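Equipment Plan and Budget for the Handheld Gripper Project
Final report, section 4: What we bought, what we should have bought, and what is left 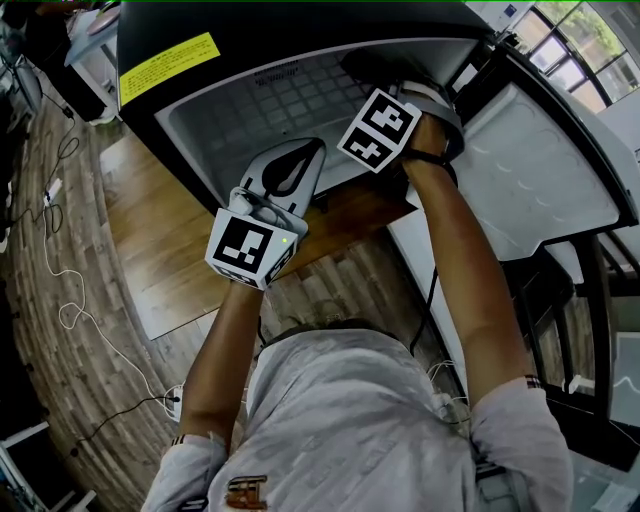
Our original equipment list fit on one side of an index card, and we were proud of that. It said: two handheld grippers, a marker cube for each, one laptop, one small refrigerator, cables. The last word cost us more time than the first four items put together.

4.1 The budget

The department gave us $523 for anything that was not already in the lab closet. The grippers came out of the closet, along with their cubes, so the money was for everything around them. Troels Eyvindsson handled the spreadsheet, mainly by being the only member of the team who remembered the password to it.

We had two plans in October. Plan A was to spend most of the money on a used benchtop arm from Okine and run every task on it from the first week. Plan B was to put the arm off until spring, use the handheld grippers to record people doing the tasks, and spend the money on a place to do them in. We argued for an entire meeting and picked Plan B after reading the Okine listing a second time and finding the words "power supply not included."

4.2 The refrigerator

A mini fridge is a good test object for a budget like ours. It has a door, a lip, a tight interior and walls you can bump into, and it costs less than the fixtures we would have had to build to get the same thing. We compared the Landidano and the Cerkden. The Landidano was cheaper and had a glass shelf that took up the exact space where a gripper wants to go. The Cerkden cost a little more and the shelf lifted out. We bought the Cerkden.

What we did not budget for was something to put it on. A mini fridge on the floor is fine for soda. Reaching into one with a gripper on each hand while kneeling is a different sport, and after one afternoon of it we moved the fridge up onto a wood top. Next year's team should treat the table as part of the refrigerator and price them together.

4.3 Cables

We spent $61 on cables, extension cords and power strips, in four separate orders, with shipping on three of them. The first order assumed the person holding the grippers would stand still. The second order assumed the outlet was where the floor plan said it was. We have no excuse for the other two.

The longer cords solved the reach problem and gave us a floor that has to be crossed with some thought. We priced a cable cover from Zaidi and it would have eaten what remained of the money, so it is on the list for spring. A roll of gaffer tape should have been on the index card.

4.4 Time as a cost

Setup takes 60 minutes on a good day. We left this out of the proposal entirely, which made our schedule look wonderful. With a two-hour lab slot, half of it goes to plugging things in and checking that the marker cubes are being tracked. If the budget allowed only one change, we would ask for a corner of the lab where the rig could stay up between sessions. It would cost nothing and we have been told it is impossible.

4.5 Requests for spring

In order of priority: the cable cover, spare straps for the grippers, a second table, and then the arm, with its power supply confirmed in writing. The spreadsheet was last updated Fri 17 December and the password is now taped inside the closet door.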